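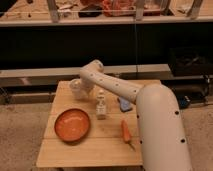 The rulebook at Vogler was 167 pages when I started, and I'd read maybe four of them. I was hired to clear tables. Well, to watch a machine clear tables and write down what it did wrong, and I figured anybody who'd raised a toddler was qualified.

Prys Pritchard wrote most of the rules. He had come over from the Dokcombe plant with a coffee can full of pencils and a strong feeling about cups.

"Rule 3," he said, my first morning. "Read it to me."

"Nothing gets carried over a person, a pet, or an open drink."

"And?"

"And the arm stops if a hand comes past the edge of the table. Any hand."

"Any hand," Prys said, and he went back to his desk.

So I sat there with my clipboard. Cup, bowl, sponge, carrot, all day long. You get fond of the carrot! I must have watched it go into that orange bowl a hundred times before lunch, and I cheered for it under my breath every time (you'd do it too, don't kid yourself). When a run was bad I wrote down the rule number and the time. When it was good I made a check mark. By the end of January I had 2,335 check marks and a callus.

The trouble started with Rule 103. It said a cup that might have something in it has to be treated as full. Fine. But our cup was clear, and we only ever ran it empty, everybody knew that, and the arm still crept along with it like it was carrying soup to the Pope. Every cup run took forever. Hartmut Weidemann came down from the Odetwood office to ask why we were behind, and I told him.

"So strike the rule," he said. "Just for the tests."

I liked Hartmut. He brought those little almond cookies. And I wanted to go home on time, I really did. I had the pen in my hand.

"Who signs for it?" I asked.

"You do. You're the observer."

I thought about my mother's place over in Prullside, her kitchen table with the mail all over it and the tea she never finishes. She was on the list to get one of these arms in the spring. I'd put her there myself. She keeps her tea in a clear glass, and in the evening, with that yellow lamp on, I can't always tell if there's any left. I've knocked it over twice, and I have eyes and a lifetime of practice.

"I'm not signing," I said.

Hartmut took it pretty well. He took the cookies back upstairs with him, though.

Prys had heard the whole thing, I'm sure of it, because he came over a while later and set a pencil down on my clipboard – a good one, barely chewed. He didn't say a word about Hartmut.

"Page 88 has a typo," he said. "Since you're reading them now."

I hadn't gotten to page 88. I turned to it while the arm started on the cup again, slow as church, and I found the typo before it was done.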